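# The Broom Test

A robot that can sweep a floor ought to be old news. Disc-shaped vacuums have bumped around living rooms for years, and most of us have stopped noticing them. So when the group at Darnach said in April that its two-armed machine could pick litter off a tile floor with an ordinary broom and dustpan, my first thought was that they had found a very expensive way to do a very cheap job.

My second thought, after a morning with the project, was that the job is harder than it looks and the claim is softer than it sounds.

The method is called Wasoswood, and its pitch goes like this. People steer the arms through a chore many times over. Cameras at the head and on the wrists record each run, along with the position of every joint. A model is then trained to predict what the arms should do next from what the cameras see. So far, so familiar. Half the robotics labs in the world are doing some version of it. What Darnach says it has added is a way of training on the two kinds of camera separately before joining them, so that the wrist views don't get drowned out by the wide view from above.
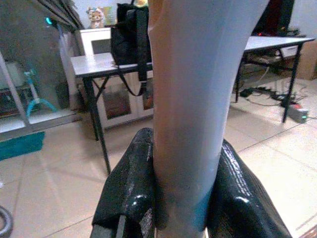

The trouble with wrist cameras, according to the paper, is that they spend much of their time staring at whatever the hand is holding. A broom handle or a bottle can fill the middle of the view and hide the very thing the robot is supposed to be working on. What's left around the sides is furniture and floor. A model trained on that can learn all the wrong lessons. It may decide that a certain cabinet means "close the hand now," and then fall apart when the cabinet is moved.

Darnach's answer is to hold back the background for the first stage of training and let the model learn contact first: how the fingers sit against the object, and how that changes as it slips or tilts. Only later does it get the whole picture. The training set came to 405 recorded runs, small by the standards of the field, and the paper makes a good deal of that smallness.

Then comes the number everybody quotes. On the full chore - sweep the trash into the pan, lift the pan, tip it into the basket - the robot finished 58 percent of its attempts without help.

I have read that figure several times now and still can't decide what it means. The runs and the tests were done in the same room, on the same shiny tiles, with the same tools. The trash was paper, wrappers and cardboard tubes, all of it large and light. There were no crumbs and no dust. A broom is a tool for crumbs and dust. 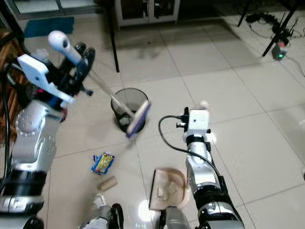
Boonsong Wannasri thinks that complaint misses the point. Sweeping was chosen, he told me, for the awkwardness of it: two hands, two tools, and a pile of stuff that never moves the same way twice. "If you want a clean floor, buy a vacuum," he said. "We wanted a problem where the robot can't just memorize a path." Crumbs would come later, in his view, and a method that can't handle a wrapper has no business chasing them.

Fair enough, as far as it goes. But then the paper should say so, and it should stop using the word "housekeeping" in its first line. It should also be clearer about what counts as finishing. Two attempts in the results table are marked complete even though a scrap of paper ended up back on the floor. A footnote explains that the pan had been "substantially emptied." My mother would not have accepted that from a ten-year-old.

Tipping the pan is where I expected the method to shine, and it's where the evidence is thinnest. The arm has to bring a wide, flat lip to a round rim, at the end of a long pole, where a small turn of the wrist becomes a big swing.

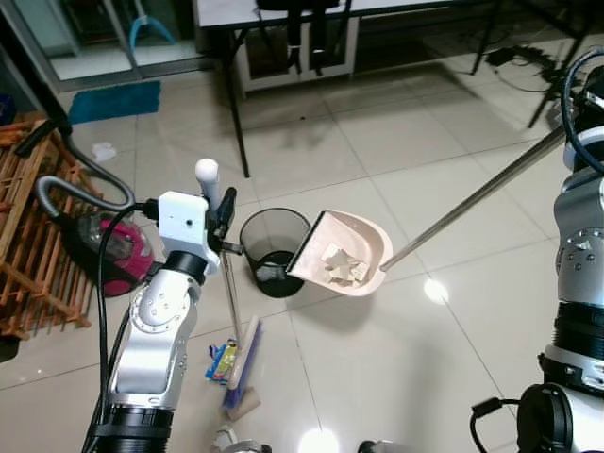

The wrist camera should be of little use at that distance, and the paper half admits it. When the authors switched off the wrist views for the tipping step alone, the results barely changed. That is an awkward finding for a method built on treating wrist views with care. It gets one sentence, near the back.

The comparison with other systems has its own problems. Darnach tested against a baseline from Trolel, trained on the same runs, and beat it easily. The Trolel model, though, was built for picking and placing at a tabletop, and nothing in the write-up suggests that much effort went into tuning it for long tools. A second comparison, with the Nakamura method, would have been far more telling. It's mentioned as related work and never run. 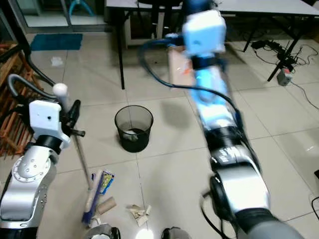
Still, I don't want to wave the whole thing away. The contact-first idea is simple, it costs nothing extra to collect, and the tests on grasping alone are pretty convincing. With the furniture rearranged, the Darnach model kept hold of the broom where the plain version kept dropping it. Other groups can check that part without buying new hardware, and I hope they do.

What I would like to see next is dull: a different room, a different broom, somebody else's trash, and a person from outside the lab deciding when the floor is clean. Wannasri says a second site is planned, with the training recipe left alone. He wouldn't give me a date.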